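How to Buy a Robot That Sets the Table
Sunday, July 1, 2018

Say your school wants a robot to set out the lunch plates. You have $284 saved from the June bake sale, and the robot hand you like, the Gilemar, costs $160. Easy! Buy it and spend the rest on lollies.

Not so fast. A hand needs fingers that can hold a plate by its rim. Plates are smooth, and floors are hard.
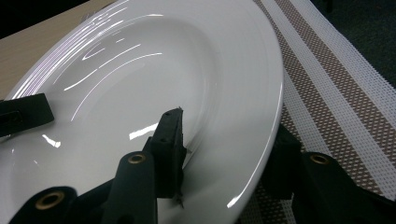 So you budget for spares. New finger pads cost $40 a set, and pads wear out — quicker than you'd like. Add that to the hand and you've spent $200. The arm to hang it on is extra. (Robot shops are a bit like toy shops that way. Batteries never included.)

Next, plan for practice. Picking up a plate sounds simple until you have to explain it to a machine, one tiny move at a time. 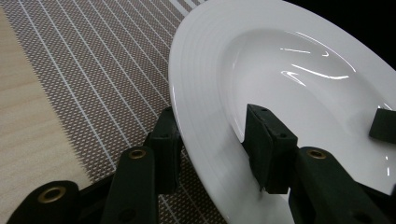 Otgate Primary wrote in to ask whether they could skip the practice and just buy plastic plates. They could, and it would save a lot of money. Put it on the list, under "spare pads".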